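Gollby chores set: read me first

I've been asked often enough whether robots can do the housework yet that I ended up making a data set about it. The short answer is "a bit, slowly, and only on a table". The long answer is this file, plus the recordings that go with it.

Gollby is a collection of small household jobs done by robot arms on a tabletop. There are 1064 episodes in the current release, spread over 12 chores, and all of them were driven by a person holding a pair of leader arms. So nothing in the recordings is a robot thinking for itself. What you get is a record of how a patient human gets the chore done when their hands have been swapped for grippers, which I think is a much more useful thing to learn from (and a very humbling thing to do for an afternoon).

I started it after reading yet another piece promising that laundry would be sorted out by the end of the decade. I'd spent that same Monday trying to get two arms to pick up a sock by the cuff. I wanted something I could point at when people asked how close we are, with the dull bits left in.

What the chores are

They're the things that pile up on a table at home: socks to be pulled straight and paired, cloths to be folded, jars to be put back where they live, toys to go in a basket, wrappers to be cleared away. I picked them because they sound easy, and most of them are easy for a six-year-old. Clutter is left on the table on purpose in most episodes. A clean white surface with one object on it makes any policy look clever, and I've been fooled by that too many times.

Socks get their own section in the notes file because they take up such a lot of the set. Patterned ones are a nuisance: stripes and argyle give the model plenty to look at, but very little of it tells you where the opening is. And a sock stretched between two grippers looks nothing like the same sock lying down.
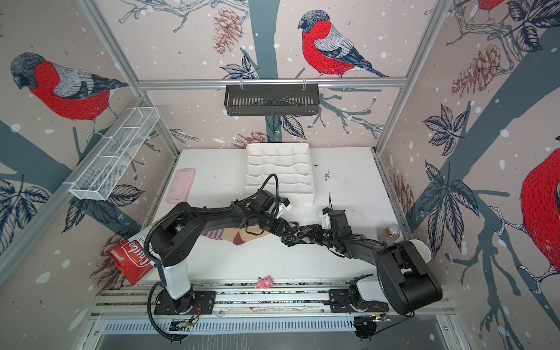
How it was recorded

Each episode has a fixed view of the table and close views from the wrists, all saved as ordinary video, plus joint positions and gripper opening for both arms. The Brustirau logger writes everything on one clock. It used to drift a bit over long episodes; I've trimmed the worst ones and flagged the rest with "clock_warn" in the index, so please check that column before you start blaming your training code.

The fixed view is best for working out what the job is. The wrist views are best for working out why it's going badly. If you only have the disk space for one, it depends what you're after, but I'd keep a wrist – that's where you find out whether a fingertip is on the fabric or just next to it.

Every episode has a plain sentence saying what the operator was asked to do, such as "put the jar by the back wall" or "straighten the sock". I kept the wording loose, the way you'd say it to someone in your kitchen. Some people have asked me for stricter labels. I tried that in the Quintanilla branch and went back, as the strict ones read like a parts catalogue and didn't help my own results one bit.

So, can they do it yet?

Jars first, as they're the good news. A rigid thing with straight sides that stands up on its own is close to a solved problem, provided there's room to get the fingers round it. My little baseline model (it's in the "cikamia" folder, named after nothing in particular) manages jars well in open space and goes to pieces in corners. Close to a wall, the gripper has to come in at an angle, and the wrist view fills up with gripper and wall and not a lot else. A small glass jar can also end up leaning, and then the model has to decide whether leaning counts as finished.
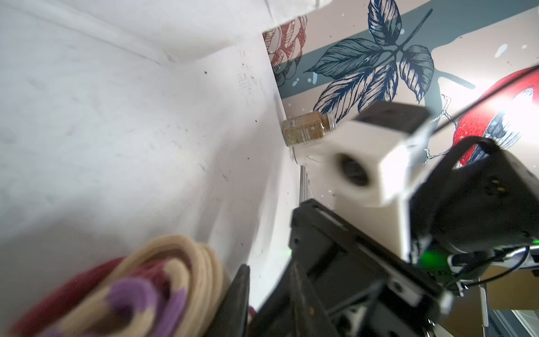 I've never settled on a rule for that. A person would nudge it upright without giving it a thought. In the success column I've gone with "would I leave it like that in my own kitchen", and yes, that's a matter of taste, so there's a second column called "strict" for anyone who wants the harsher version. The two disagree in 140 episodes, nearly all of them jars and folded cloths.

Fabric is the bad news. The baseline can grab a sock most of the time and can drag it somewhere. Getting it flat and the right way round is another matter, and pairing is beyond it. A human driving the same arms can do it, so I don't believe the hardware is the main thing holding us back. We're slow at it, mind you. Six is the most sock pairs I've ever got through before needing a sit down and a cup of tea.

Tidying small odds and ends sits in between. Soft toys are forgiving, crinkly wrappers aren't – they spring back, they slide, and they change shape every time you touch them.

My honest feeling is that a shop floor will get there well before a home does. If you can decide what turns up on the table and which way round it is, quite a few of these chores look doable now. At home you can't decide any of that.

Things to watch out for

The walls of the cell have a busy printed pattern with birds and leaves. I like it as a background, but a model trained on Gollby alone may well get attached to it. Mix in other data, or crop.

The white surfaces show specks and smudges in plenty of episodes. I haven't cleaned these up in the video and I'd ask you not to in any copy you pass on.

Failed attempts are included and marked. Please don't drop them without having a look; some of my favourite recoveries start with a hopeless grab.

The operators were all right-handed, and I think it shows in which arm gets the fiddly half of a job. I don't have a fix for it beyond mirroring, which does odd things to any printed text.

Using it

Read the index first, pick your chores, then fetch only those folders. The split file keeps whole recording sessions together, so please use it as it stands, or your test numbers will look lovelier than they should. If you train something that can pair socks, send me the video. Unedited and at normal speed, please!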